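Wadholm folding work table - six months on

Reviewed by Regula Steiner, Friday, July 30, 2021

I bought the Wadholm in December to replace a pasting table that had finally given up. I wanted something I could leave standing in the back room most of the week and put away when my sister comes to stay. It cost 122 pounds with delivery. The shop in Nidelthorpe had it for less but only in the dark finish.

Delivery and assembly

It came in one flat box, well packed, with a dent in one corner that hadn't reached the table. The legs are already attached. You fit the four feet, the cross brace and two plastic caps, and the only tool needed is the hex key in the bag. The leaflet is mostly drawings. Step four shows the brace upside down, so look at the holes before you tighten anything. I was done in under half an hour.

In use

I use it for cutting fabric, for wrapping parcels and for a sewing machine two evenings a week. At low speed the machine is fine. At full speed there is some shake from side to side, less if you push the table against a wall. The maker gives a limit of 80 kilos spread over the top. I haven't tested that and don't mean to, but a full box of books made no difference to it.

Folding takes a bit of practice. The catches are stiff and you need both hands, so clear the top first. Mine have loosened slightly since the spring. Folded, it goes behind a door, but it is heavier than it looks and I wouldn't want to carry it upstairs often.

The feet adjust, though not by much. My floor slopes towards the window and I ended up with a piece of card under one leg.

The top

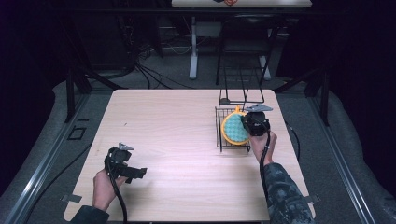 I was in two minds over the finish and went for the light one, as pins and dark thread are easier to find on it. It marks less than I feared. Tea wipes off, biro doesn't quite. What I would look out for with any pale top is shine. The pale wooden one in the photo has a slight gloss where the light from overhead falls on it, with the grain still showing faintly, and mine does much the same under the ceiling lamp. I've moved a desk lamp to the side for close work and that has sorted it.

Compared with others

My neighbour Alois Lehner has the Gasser, which costs 300 pounds and is steadier in every way, but it doesn't fold. For a room with one purpose I'd save up for that.

Four stars out of five. Spare catches can be ordered from the shop in Merkcombe - ask for the metal ones.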